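Robotik II, Skript Kap. 14: Fehlerbild Kontaktdurchdringung

Lauf 277 der Simulationsreihe Grurketau (Stapeln von Blöcken) brach mit Kraftüberschreitung am Finger ab. Ursache: Die Kollisionsgeometrie des Greifers war 2 mm schmaler als das sichtbare Modell. Der Planer hielt die Lücke zwischen zwei Blöcken daher für ausreichend.

Der Regler meldete bis zum Abbruch keinen Fehler.

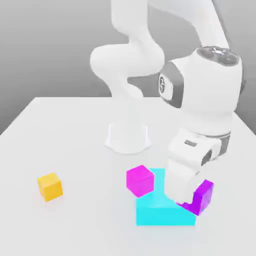
Abhilfe nach Kemeys: Kollisionsnetz neu erzeugen, Kraftgrenze schon beim Absenken prüfen. Übung: Grenzwert begründen, Abgabe an F. Adeyemi.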